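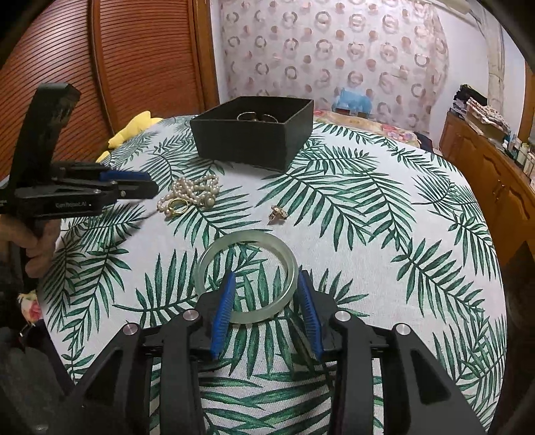
Sorting the donated jewellery: where we've got to

To: Gunnlaugur Hallgrímsson, Windgate small grants
From: Puspita Tambunan
Jan 23, 2025

Hello Gunnlaugur, and thank you for being so patient with me over the forms! You asked for a plain account of what the money has done since October, so I'll just tell you how the sorting is going and you can shout if you need it put another way.

The short version is that we've been through 95 pieces and the shop at Kimaro has already taken the first lot. I'd hoped for 200 by now (I did put that in the application, I know), but the bags people hand in are a proper muddle and I was far too cheerful about how long a knot takes.

How we work

Everything gets tipped out on the table in the bedroom, on the white cloth with the palm leaves. Small things first. Rings and earrings come out, then pearls, then bangles, and chains get left until the end because I'm a coward. Zawadi has a much better eye than me for pearls and puts any single ones in an envelope with the strand they were found next to, in case they turn out to be from the same piece. The jade-coloured bangles we keep apart from the metal ones so they don't get scratched, and we write "green bangle" on the label and leave it at that until someone who knows stone has looked at them.

Chains

Chains are where the hours go. A long necklace will wrap itself round anything, and you can't pull at it or the links open up.

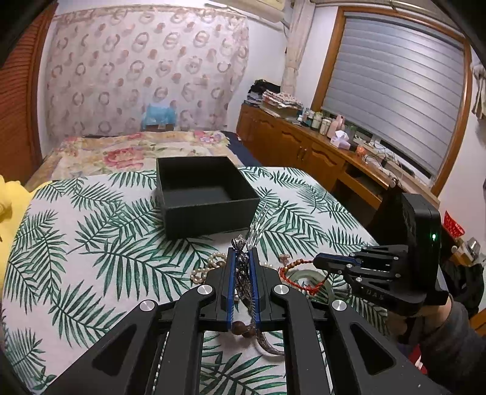
I've started lifting the whole knot clear of the table first and letting the loose strands hang, so you get some idea which end belongs to what. It's slow but we've only snapped two so far, both very thin, and Matvii thinks he can mend them with the pliers we bought from Zonus out of your grant. Anything with beads on gets done in daylight. Crystal drops are checked for chips and then go straight into a box of their own, and I've asked for more of those boxes as we're running short.

Money

The pliers, the labels and the first boxes are paid for and the receipts are in the envelope. I haven't touched the amount set aside for the lamp. Sheldon has offered us his old one and I'd like to try it before buying new. If it's no good, can I still spend that line after the end of the month?

Still to do

There are 7 bags left, mostly chains (of course). Kimaro would like bracelets next if we can manage it, so Zawadi and I will pull those out of every bag before we do anything else. I also owe you the list of finished pieces, which I'm typing up and will send separately.

Warm wishes,
Puspita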